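Beltside Stockroom Moves Sole Storage to Open Shelving

The footwear workshop at Beltside has completed the first stage of a reorganization of its stockroom, with molded soles now being laid out on open yellow shelving ahead of the February production run. The work is being carried out under the Plurow plan, which the company adopted last year to shorten the time staff spend looking for parts.

Under the new arrangement, black soles are placed flat in a single row with space left between them, so that each piece may be checked for size and finish before it is sent to the assembly floor. The plan covers 49 shelf positions in all, nine of which are reserved for patterns made for the Etim line.

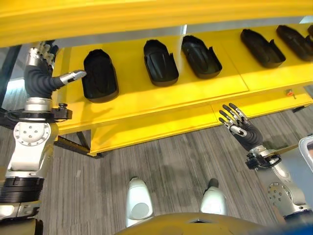 Asabe Mohammed would have preferred the rows to be arranged by size and not by pattern, and has asked that the question be reopened before the second stage begins. Assembly staff request soles by size, she noted, and a row that mixes sizes obliges them to read every label twice. Her proposal has been forwarded to the stockroom office for a reply before the end of the month.

The office has confirmed that labels will be reprinted in larger type whichever order is chosen. Stock records for the previous system will remain available at the front desk until the change is complete.

Soles that are to leave the shelves are handled separately. They are stood upright in light plastic bins, toe end up, with cardboard in the bottom of the bin to hold them in place. 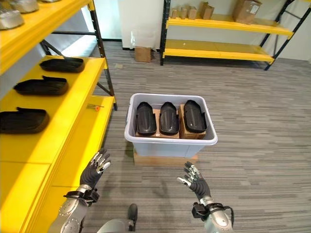

Bins prepared in this manner are to be kept on the floor beside the shelving and collected at 9 a.m. for delivery to the Kakasier building, where the uppers are attached. Staff are asked to leave the aisle clear at that hour and to report any damaged bin to the stockroom office.

Oluwaseun Bashir will oversee the second stage, which extends the same layout to heel pieces and insoles. More than 79 patterns remain to be entered in the stock list. Requests for changes to the shelf order should be submitted in writing.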